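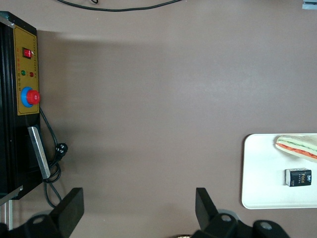
# Red light on next to the green one, and what to do about the plug

Posted by **Yareli Bermúdez**, February 12, 2023

I picked up a used control box for my garage bench and want to check a few things before I wire anything to it. It's a tall black box with a yellow panel on the front. The panel has a small red rocker switch near the top, a green light and a red light side by side under that, and a big red mushroom stop button with a blue ring around it. The power cable comes out of the side and has a three-pin plug.

The print on the panel is tiny and the seller had no manual. What I want to know:

- When I turn the rocker on, the red light comes on and the green one doesn't. Is it broken?
- The plug doesn't fit my wall outlets. Can I cut it off and put on another one?
- Is it okay to turn it off every night with the stop button?

I paid $50 for it, so I'd like to keep it if I can. Nothing is connected to it yet.

---

**Anselmo Paiva**

Pull the stop button out or twist it. Mine was pushed in when I got it and I spent a whole evening on it.

---

**A-yeong Kwak**

Start with the stop button, as Anselmo says. Most mushroom buttons latch when pressed. Turn the knob clockwise until it pops up. On some you pull. Then turn the rocker off, wait 15 seconds, and turn it back on. On a lot of boxes red means "power is on but the output is stopped" and green means "output is live," but makers don't all follow that, so read the labels under the lights with a magnifying glass or take a close-up with your phone and zoom in.

If it stays red with the button released, some boxes have a separate reset, or they want something plugged in at the output before they will go green. Look on the back and sides for an unused connector.

On the plug, check the rating plate first. You need the input voltage. If it only lists 220–240 V, changing the plug will not help and you need a transformer or a different supply. If it covers 100–240 V, you can fit a new plug, but keep the ground wire connected. I would buy a whole replacement cord if the cable unplugs from the box, and have an electrician do it if it doesn't.

Don't use the stop button as the daily off switch. Use the rocker for that. Press the stop button once in a while with the power on to make sure it still cuts the output.

---

**Jacinto Ochoa**

I just use an adapter for mine, 2 years now and no trouble. Bañuelos has them at the counter.

---

**A-yeong Kwak**

An adapter only changes the shape of the pins. Yareli still has to read the voltage before plugging it in again.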